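Household Helpers: Should You Rent Robot Arms to Pack Your Gear?

27 shares | 2 comments
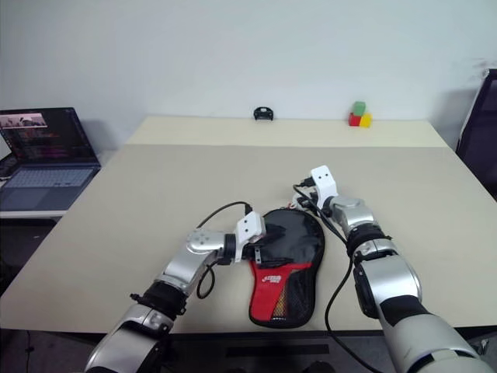 Pralia wants $48 a month for its two-armed tabletop helper, and the brochure promises it will "handle the fiddly stuff." Zippers, pouches, sports bags, lunch kits. I fix and store things for a living, so I went to the Berkbridge showroom in March with a list of questions and a low opinion of brochures.

Soft cases are a fair test. A paddle case has a slick face and an edge that folds the moment you press in the wrong spot. Any ten-year-old knows to hold it down with one hand and work the rim with the other. The arms go about it the same way, one gripper pressing on the fabric and the other up near the top edge. Fine. Saqib Naqvi, who ran the demo, told me a full open-and-close takes 74 seconds on a good run. He didn't have a number for a bad run – I asked twice.

If you are still tempted, some tips before you sign:

Bring your own bag. The showroom case has been handled all day and the zipper is broken in. Yours may not be.

Measure the table. The arms need a clear top with room at both sides, and the cables have to go somewhere. Mine would have ended up in the toaster.

Ask who sets it up. Pralia's price covers one visit. Halfdan Kvaran, a neighbor who signed up early, paid extra for the second.

Read the part about damage. Torn mesh and bent zipper pulls are "normal wear" in my copy of the contract.

Meanwhile, the cheap fixes still work. Rub a plain candle along a sticky zipper. Tie a loop of cord to a small pull so cold fingers can grab it. Lay a floppy case flat and hold the end nearest the zipper stop before you tug. Wipe paddle rubber with a damp cloth and let it dry before it goes back in the pocket.

I'll look again when the rental terms change. For now I'd spend the $48 on a decent bag.

Posted by Deirdre Foley, May 5, 2019

Contact | Copyright Grarnham Home Tips | Back to top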